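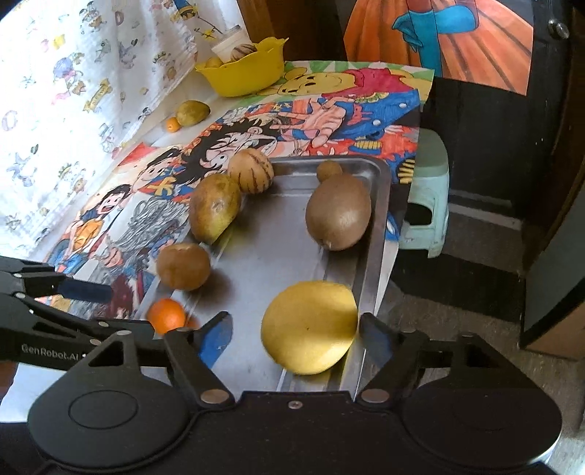

Round yellow fruit, steel tray, and a cartoon poster for a tablecloth.

What does a graphics card do all day?

Your computer screen is a grid of tiny colored dots called pixels. Every time something moves in a game, a lot of those dots have to change color, and they have to do it before your eyes get bored. Your eyes get bored very fast.

The main chip in a computer, the CPU, is clever. It can add up your homework scores, open your email and remember where you left your files. Ask it to color in millions of dots as well and it will do it, slowly, with what sounds like a sigh. (That is the fan.)

So many computers have a second chip called a GPU. Sometimes it sits on its own board, and then the whole thing is called a graphics card.

Many small helpers

Think of the CPU as one very good math teacher. Think of the GPU as a gym full of second graders with crayons. None of them can do long division. But tell each one "color your square blue" and the sky is finished before the teacher has found a pencil.

A real GPU has hundreds or thousands of these helpers, called cores. They like easy jobs, and they like doing them all at the same time.

What is a frame?

A game is really a stack of still pictures shown quickly, like a flip book. Each picture is a frame. If your computer draws 65 frames every second, a running dragon looks smooth. At 22 it looks a bit jumpy. At 9 the dragon seems to be thinking hard about each step, and you will probably be eaten while you wait to turn around.

Why is it so hot?

All those cores use electricity, and the electricity turns into heat. A metal block called a heat sink soaks the heat up, and fans blow it away. This is why a gaming computer is pleasant to sit beside in winter and much less popular in July.

Does a bigger number mean a better card?

You would think so. Card makers give their cards names full of numbers, and the numbers do not always behave. Let's say a company called Skavelon sells a card called the Lunde 16 and another called the Lunde 22. The 22 might be faster. It might also be an older card with a nicer box. Grown-ups read long reviews to find out, then argue about them.

Try it yourself

Draw a grid on paper, 9 squares across and 9 down. Color in a simple face, one square at a time, and get someone to time you. Now share a fresh grid with three friends and do it again. Watch out for elbows – real cores don't have them.

Written by Desmond Abernathy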